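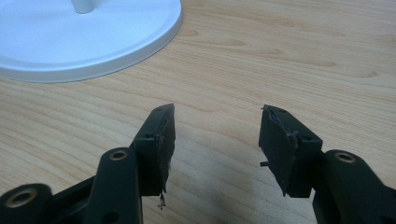
Ticket: Wrong music grade on report cards, upper school
Opened by: Sarita Upadhyay, registrar's office, Karnwood School
Status: Closed (see the end, one thing still hanging)

The December report cards are supposed to go out to families tomorrow afternoon, and nine of them have a 77 in music that no teacher ever gave. I only caught it because one of the kids is a cellist who plays in everything we put on, and there is no universe where she has a 77. I've been over the list so many times that I'm now staring at the table instead, following the long wavy lines in the wood from one side to the other and hoping an answer comes to me. So far no answer, so I'm opening a ticket and I'll keep adding to it as I go, because last time we had a Meder problem we all tried things at once and then couldn't remember who had changed what.

What I know so far. We have 126 students in the upper school and I've now looked at the music line for every single one. The other grades look fine. The nine bad ones are all exactly 77, no comment attached, and they're spread over ninth and tenth grade. It isn't the same homeroom, it isn't the same advisor, and it isn't alphabetical. In Meder the gradebook page shows the right grade, the one the teacher typed in. The 77 only turns up on the printed report card.

Please nobody hit "publish to families" until this is sorted out. I've unchecked it on my side but I know Lihua has the same permissions I do.

8:40 a.m., Sarita
Things I tried first, so you don't have to. Logged out and back in. Different browser. Re-ran the report card for the cellist by herself instead of in the batch, still 77. Ran her first-quarter card again and that one is correct, so whatever happened, happened after first quarter. I also asked Kimie Fukuda if she could possibly have entered a 77 for anybody by mistake, and she went and got her paper gradebook, which she still keeps in pencil, bless her. No 77s in it anywhere this term.

9:15 a.m., Lihua Cheng
I have not published anything and I've taken my own permission off for the day so I can't do it by accident. Is it only the Hinwood kids? I remember that when we moved music over to the Hinwood building we split the big section in two.

9:25 a.m., Sarita
Oh, that's a good thought. Checked. All nine are in the second Hinwood section, the afternoon one! But there are other kids in that section whose cards are perfectly fine, so it can't be the whole story. Still, that's the first thing they've had in common all morning and I'm taking it.

I also tried the obvious thing, which was to open the afternoon section, retype the cellist's grade, and save. The report card came back correct. I was very pleased with myself and went to get coffee. When I came back it said 77 again.

10:10 a.m., Jinlong Liang
Don't retype any more of them please, you'll just be fighting the sync. Meder refreshes the report card side every 30 minutes, and if there's something underneath with a 77 in it, it will keep winning. What I'd like to know is whether those students have more than one music enrollment. Open one, go to Schedule, then tick "show dropped." Tell me what's there.

10:20 a.m., Sarita
I've had this job a good while and I did not know there was a "show dropped" box. It's way down at the bottom in gray letters.

So, the cellist has three music lines. The big section from September, dropped. The afternoon Hinwood section, active. And a third one called "Music copy," also marked active, with no teacher, no room, no meeting time, and a grade of 77. I checked a second student and it's the same thing. Then I checked one of the kids whose card is fine, and there's no "Music copy" at all.

What on earth is "Music copy"?

10:45 a.m., Jinlong
Ah. I think that's me, or at least partly. When we split the section in the fall I made a copy of it first to practice on. I put a 77 in as a test grade so I'd recognize it if it showed up somewhere it shouldn't. Well, it has. I removed the students from the copy afterward, or I thought I had. I must have removed the ones on the first screen and not the ones you have to scroll to.

Sorry, Sarita. I'll take the blame for the copy. I don't know yet why it sat there quietly until now.

11:00 a.m., Sarita
No hard feelings, I'm just glad it's a real thing with a name. Kimie is too, she was starting to doubt her pencil.

I can guess at the "until now" part. I changed the report card template last week so that an elective without a teacher would still print. We needed that for the independent study kids from the Ospina exchange, whose supervisor isn't in our system. Before that change, a section with no teacher would just get skipped. So the copy was invisible until I invited it in. I suppose that makes it half mine.

11:10 a.m., Jinlong
That fits. Both lines map to "Music" on the card and there's only room for one, so the card takes whichever section was created last. The copy was created after the split sections, because I was redoing the practice run. Can somebody with more nerve than me confirm it's safe to delete a section that has grades in it? I've never done that in the middle of a term.

11:30 a.m., Meifang Xue
Jumping in from the office because Sarita called me. Please don't delete it. If you delete a section with grades in it, the grades stay attached to the student as a transfer credit, and then you have to clear those out one at a time. We did that with the old typing class and I was cleaning it up until spring break. What you want is this order:

Clear the grade first, for each student, in the copy.
Save, and wait for a sync to go by.
Drop the students from the copy, with the drop date set to the first day of the term.
Wait for another sync.
Then mark the section inactive, and leave it alone.

The drop date matters. If you leave today's date in, they'll have a withdrawal on the transcript, and the juniors and seniors have colleges looking at those. I know these are ninth and tenth graders but they'll be juniors soon enough.

11:35 a.m., Sarita
Meifang, I owe you lunch. Doing it in that order. I'm going to try it with one student before I touch the rest.

12:20 p.m., Sarita
Cleared the 77 on the cellist. After the sync her report card showed a blank for music. I had a little moment of panic, but then I read the steps again and of course it's blank, the copy is still there and still winning, only now it has nothing in it. Dropped her from the copy with the September date. Going to eat something while it syncs.

1:05 p.m., Sarita
Her card is right! It has the grade Kimie gave her, with Kimie's comment under it, and the transcript shows no withdrawal. I printed it and walked it down the hall to Kimie so she could check it against the paper book. She put a tiny check mark next to the name.

Doing the other eight now. I'm clearing all the grades first, then waiting, then dropping – not mixing the steps.

2:30 p.m., Sarita
All done. I re-ran the whole upper school batch and went through the music line on every card again, with Lihua reading the names and me reading the grades out loud. No more 77s. Section marked inactive. I also renamed it "DO NOT USE practice copy music" so that a future person with my job won't have to wonder.

Lihua also had me check the other electives for strays, using the section list with the inactive ones showing. There was an empty "Drama copy" with no students and no grades in it. Jinlong says that one's his too.

2:50 p.m., Jinlong
It is. I've made it inactive. From now on I'll practice in the training site, I have a login for it and I've just never liked how slow it is.

3:10 p.m., Sarita
Lihua has her permission back and the cards are set to publish tomorrow as planned. I'm closing this.

Still hanging: the template change. Right now any section with no teacher will print, and I'd like it to be only the Ospina independent studies. Meifang thinks there's a setting under course type. I'll open a separate ticket for that after break, and if anybody has already found that setting, please tell me where it is.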